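The Jacket Gets Another Year

I have owned a varsity jacket for longer than I ever attended anything resembling a varsity.

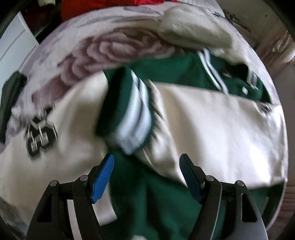

Every spring I take the whole closet apart, and every spring the jacket ends up on the bed with everything else on trial. The rules are strict. If I haven't worn it since November, it goes in the donation bag. If it doesn't button over a sweater, same bag. The jacket fails both of these and has been failing them since I moved to Drumside, and it still has the best hanger in the house.

For the record, I didn't earn it. I bought it at a thrift store in Skorkirard for $35, which felt like a lot at the time for another person's athletic career. My friend Mehwish Rana was with me and asked what sport I planned to say I'd played. I said nobody would ask. The cashier asked. I said "relay," which as far as I know is a format.

It's green with cream sleeves and striped ribbing at the cuffs and collar, in the general style of a movie boyfriend who will be dumped by the second act. It weighs about as much as a wet dog. It is too hot for any day when you could wear it without a coat and too bulky to wear under one, which leaves a window in the fall that I usually spend inside.

This year I decided to be an adult and at least learn how to store the thing properly. My old method was to fold it in half, push it onto a shelf, and close the door before it could unfold. Hina Rizvi, who used to do alterations and has opinions about my closet that predate our friendship, walked me through hers over the phone. Empty the pockets. Lay it face down. Smooth the collar flat first, then bring the sleeves in across the back, one at a time, and fold the bottom up to meet the shoulders. Tissue between the layers if you have any. I had a birthday gift bag from Dogar with some still in it, so I felt extremely prepared.

The pockets gave up a dry cleaning ticket, two cough drops, and a bus transfer. The dry cleaner closed years ago. I have no idea what I left there and would like to think it was something terrific.

The folding took five tries. Sleeves that thick don't want to lie across anything. You get one side flat and the other slides off like it has somewhere to be, and the cuffs flip over when you let go. By the third attempt I had the phone on speaker on the pillow and Hina was eating lunch. She told me I was fighting it. I told her it started it.

The final result was a rectangle if you were feeling generous. It went into the cedar box at the foot of the bed, where it took up the space I had set aside for all of my sweaters. The sweaters are now on the shelf where the jacket used to be, so I've spent a morning swapping two piles of clothes and getting lint in my mouth.

Total donated this year: a belt, a raincoat with a bad zipper, and the scarf Usman Sethi gave me. Usman, if you're reading this, it was a different scarf.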